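Rendez-nous les matchs amicaux du village

Je sais, je vais encore passer pour un vieux grincheux, mais tant pis : je m'ennuie devant les qualifications. Pas devant le foot, hein ! Devant cette mécanique où l'on joue le nul à l'extérieur en mai parce que le calculateur du groupe dit que ça suffit. L'autre soir j'ai éteint à la mi-temps, chose que je n'avais jamais faite. 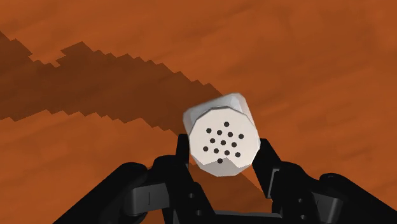
N° 17

Et puis je suis allé voir Morais contre Ruvden, un amical de rien du tout, devant environ 1 000 personnes (la tribune en paraissait le double, tellement ça criait). Tomás Loureiro a tenté une reprise de volée de 30 mètres, complètement ratée, et tout le monde a applaudi. En match officiel, son entraîneuse Albertina Calado l'aurait sorti dans la minute. Là, elle riait. 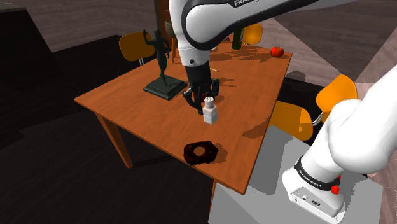 Ce qu'on perd à tout compter

On me répond toujours que l'enjeu fait le spectacle. Mon ami Abbas Amini, qui a joué 14 saisons en défense, me le répète à chaque café, et je vois bien ce qu'il veut dire : une finale sans trophée, personne n'en voudrait. Mais entre la finale et la promenade de santé, il y a de la place, non ? On pourrait garder quelques dates dans l'année pour essayer des gamins, changer de système, se tromper un peu.

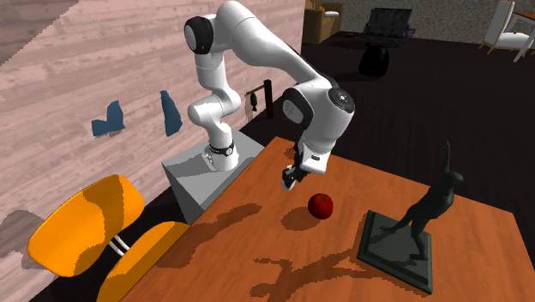
Les clubs disent que le calendrier déborde, et c'est vrai qu'il déborde. Seulement, quand il faut couper, on coupe toujours au même endroit, chez les petits, chez ceux qui remplissaient leur caisse avec une seule belle affiche par an. Morais recevait une grosse équipe chaque été, maintenant plus rien. Alors moi, en attendant, je retourne à la buvette de Ruvden, et si quelqu'un veut faire la route avec moi, il me reste une place dans la voiture.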